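The Long Morning Before the Iced Tea

The sales sheet for the Calloway cell says two arms can be serving drinks 45 minutes after the crate is opened. I have now spent most of a day at Nostutora's shop in Altport, and I would like to meet whoever held the stopwatch.

Setting up the cell is mostly fussing over small parts. The green fingertip pads come first. Nostutora swaps them every 3,000 grips, and a pad seated slightly crooked will pinch a cup instead of holding it. Then comes the cable check, joint by joint, at full reach.
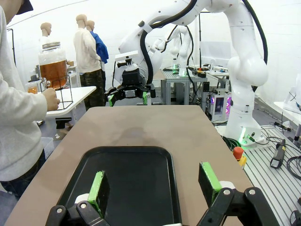
Green pads, open fingers and an empty stretch of tray at the Altport shop.

The tray matters more than I expected. Its position gets taught by hand, and if the table is bumped the teaching starts over. The setup list runs to 63 steps, and seven of them concern the tray alone. A waiter would just look down.

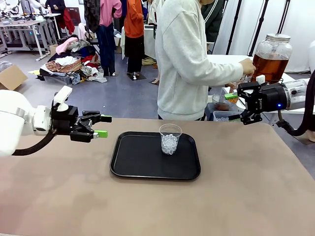
Ice is the part I'd worry about if I were buying. A clear cup with ice in it is slick and hard for a camera to read, and its weight changes with every scoop. Nostutora's answer is a softer grip and a slower lift – sensible enough, though slower is an odd thing to sell to a busy counter. The shop plans to ship its first cell to a Cerorton cafeteria in June, with a spare set of pads in the box. I'd ask for two.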